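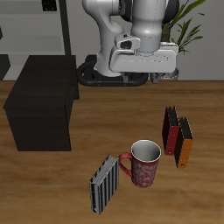
Plulano Desk Pack, README

Simulated tabletop tidying episodes for a single robot arm, sold by Sanden and reviewed here by Denise Bramwell, who paid for her own license and would like that noted.

What you get

2281 episodes, rendered, with joint positions, gripper state and a one-line instruction for each. The furniture stays put: cabinet, mug, upright binders or books, depending on who wrote the label. The sales page says 3000. The difference is listed in a file called later.txt, which is empty.

Grasping two at once

Some episodes ask for a pair. The red and orange ones are held together between the fingers, with the mug and the striped one left standing on the table. My policy, trained for 100 epochs, prefers to take one and consider the matter closed. 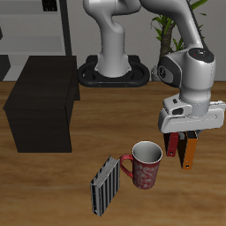

Known problems

- Labels swap "book" and "binder" freely. Pick one and run the Ackroyd script over the lot.
- 8 episodes have no instruction at all. The arm moves with great confidence anyway.
- The loader wants the folder to be named Cudlow. It will not say so.

Support

Email gets an answer, usually on a Wednesday. The November update fixed the timestamps and broke the preview tool.

License

Research use on one site. Resale of the episodes is forbidden, and I have had no offers.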